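# Which Robot Hand Is Best? Let's Test Them!

Pick up a pencil. Now pick up an egg (okay, pretend). Did you squeeze the egg as hard as the pencil? I hope not! Your hand changed its squeeze without you even thinking about it. Robots can't do that unless somebody works out how, and working it out is one of the most fun jobs I know.

A robot's hand is called a **gripper**. Some grippers have five fingers like you do, but lots of them have just two. Two sounds like hardly any! Try this: tape your pinky, ring and middle fingers down so you only have a thumb and one finger left. You can still pick up a sock, turn a page, and steal a french fry. Two fingers can do a LOT.

## So how do you test one?

You could bolt a gripper onto a robot arm and tell the arm what to do. People do that all the time. But arms are big and heavy, and every move has to be planned or steered by a controller, so trying one new idea can take all morning.

The other way is to hold the gripper yourself. You put one in each hand, and now YOU are the arm! Your shoulders and elbows already know how to reach for things, so you can find out right away what the fingers are good at.

Some hand-held grippers wear little cubes covered in black and white squares. Those patterns are called markers, and they work a bit like a name tag for a camera. When a camera sees the squares, a computer can figure out where the cube is and which way it's tipped. If the computer knows about the cube, it knows about the gripper too, because they're stuck together. 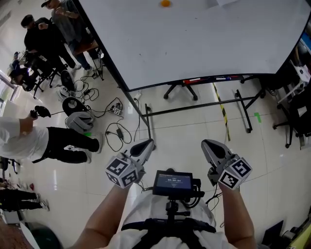
Time matters as well. Say one gripper picks up a block in 4 seconds and another one needs 11. The fast one wins, right? Well, maybe! What if the fast one drops the block every other try? Testers keep track of both things, the time and the drops, and then they have a good long argument about it.

## Make it fair

Have you ever raced a friend who got a head start? Grrr. Tests need fair rules too:

- Use the same object every time.
- Put it in the same spot. A bit of tape on the floor or table makes a great "start here" mark.
- Let the same person do the test with each gripper.
- Try it lots of times. One lucky grab doesn't tell you much.

How many is lots? A kid can do 7 tries before snack. A team that really wants to be sure might do 895! That's a whole lot of picking up and putting down, and yes, your arms get tired.

## What about the cameras?

Cameras get compared too. A camera up on a wall sees the whole room, but it can't see through your back. Turn around and your grippers disappear! A camera near your head sees pretty much what you see, except it wobbles whenever you do. A camera right on the gripper gets super close to the action, and then the fingers can block the view. Lots of teams use more than one so that each can help out where another gets stuck.

## Your turn: the Kuvov Grabber Challenge

Kuvov is the name I gave my first homemade gripper. (It was two rulers and a rubber band, and I loved it.) Find two or three grabbers at home, like kitchen tongs, a clothespin and a pair of chopsticks. Then collect a cotton ball, a grape, a coin and a sock.

Draw a chart with the grabbers down the side and the objects across the top. Move each object from one bowl to another and write down the seconds. Put an X for every drop.

Coins are the sneaky ones. They lie so flat that your grabber can't get under the edge! Try wrapping rubber bands around the tips and see if your times change. Then try it with one in each hand.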